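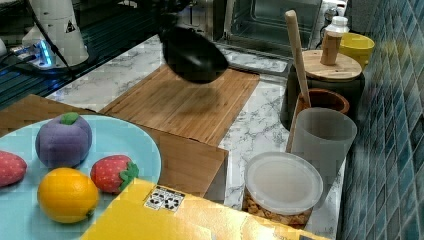
Viktória Pálfi teaches kitchen jobs by remote control. Two hand controllers, a headset she mostly leaves pushed up on her forehead, 30 demos before lunch on a good day. "You stop thinking about your arms," she says. "Then you get tired and you think about them a lot." The task this month at the Dulville lab is moving toy fruit off the blue plate and onto the cutting board. Plum, strawberries, orange. The plush ones are easy, she says, they forgive a bad grip. The hover over the board is where new operators lose time. "They stop. They look. The robot learns to stop and look."

Started in November, no robotics background. Since then 1590 recordings, 155 thrown out. Her call, mostly.

Why not just grab the arm and guide it by hand? They tried. "Your own hand ends up in the video. And it's heavy, after a hour you shove it."

Selim Karaca, who trains the models, wants more mistakes in the set. Small ones, with the recovery left in. Pálfi isnt sold. "He says miss it a little. I don't know how to miss a little on purpose."

Next job is the cups.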